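Call for participants: staff panel on the new packing line
Leltcombe site, Neson building
Posted 9/17/19

Since the Sterine cells went in, 185 of us have been told that the work is lighter, safer and more interesting. Some of it is lighter. We would like to hear about the rest from the people who do it, before the company signs for the second phase.

We are looking for up to 30 people who pack, load, clean or fix on the floor, on any shift. Temps count. So do people who moved to another department after the change. Supervisors can apply, but they will meet in a separate group.

What we want to know: Who clears the jams, and is that time in your rate? What did you used to decide for yourself that the screen decides now? How long did your training last, and who gave it? If your wrists hurt less, do your feet or your neck hurt more? The vendor's report covers output per hour and has one paragraph on staff, written by someone who was here for a morning.

You would come to 5 meetings of ninety minutes each, in paid time, and keep a short work diary between them. You get $200 on top of your wages when the last meeting is done. Names stay out of the report. Masanobu Nakajima and Emiko Sekiguchi run the meetings. Neither reports to the plant manager, and neither has promised anybody that the second phase will stop.
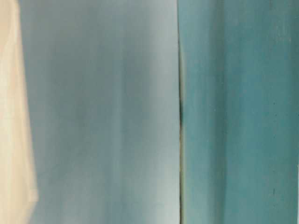
Can what I say be used to cut my job?
The diaries go to Emiko only, and management gets the written report after the panel has read it. We can't promise what management will do with the report.

To apply, leave a note with your name, shift and station for Nanami Kawaguchi at the Fujimoto Street gate office, or tell Yasuo Shimada on nights. You don't need to be for or against the machines. A few lines about what your day looks like now will do. Places are split across shifts, and if a shift has too many names we will draw them.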